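Perguntas frequentes sobre grupos e mensagens no Rirno

Fui juntando as perguntas que mais me chegam por e-mail desde que comecei a escrever sobre o Rirno. Respondo como responderia a um amigo, por isso desculpem o tom!

Como é que crio um grupo?
Abre o separador Conversas, toca no sinal de mais e escolhe Novo grupo. Dás-lhe um nome, juntas as pessoas e pronto. O nome pode ser mudado quando quiseres (o meu grupo de família já teve uns quantos, todos péssimos).

Quantas pessoas cabem num grupo?
Na conta gratuita são 70. Se precisares de mais, tens de passar o grupo a comunidade, nas definições, e aí as regras são outras: só os administradores publicam no mural e os restantes comentam.

Posso sair sem que toda a gente receba um aviso?
Podes. Quando carregas em Sair, aparece uma caixinha a perguntar se queres avisar o grupo. Tira o visto e só os administradores ficam a saber. Eu uso isto mais vezes do que devia – sobretudo em grupos de festas de anos que já passaram.

Apaguei uma mensagem. Os outros ainda a veem?
Depende da opção que escolheste. Apagar para mim tira-a apenas do teu telemóvel. Apagar para todos só funciona nos primeiros 25 minutos e deixa uma linha cinzenta no lugar da mensagem. Se alguém já a leu ou tirou uma captura de ecrã, aí não há nada a fazer.
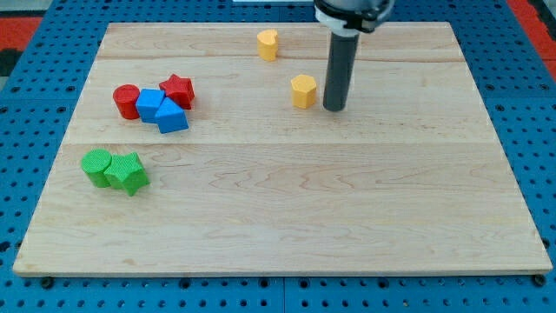 E as fotografias que mandei, ficam guardadas onde?
Na galeria do grupo, mesmo que limpes a conversa. Foi a leitora Humaira Farooqui que me chamou a atenção para isto, quando encontrou 1.236 fotografias num grupo que julgava vazio. Para as apagar, entra em Galeria, mantém o dedo em cima de uma e seleciona as outras.

Como silencio um grupo só à noite?
Nas definições do grupo há um horário de silêncio. Escolhes a hora de início e a hora de fim, e as menções ao teu nome continuam a passar, a não ser que também as desligues ali mesmo.

Consigo usar a mesma conta em dois telemóveis?
Sim, mas não mais do que dois ao mesmo tempo. Se entrares num terceiro, o mais antigo é desligado. O computador não entra nestas contas.

Alguém me bloqueou?
O Rirno não o diz. Se a fotografia de perfil desapareceu e as mensagens ficam com um só visto durante dias, é possível – mas também pode ser simplesmente alguém que mudou de número, portanto calma!

Última atualização: 19-11-2020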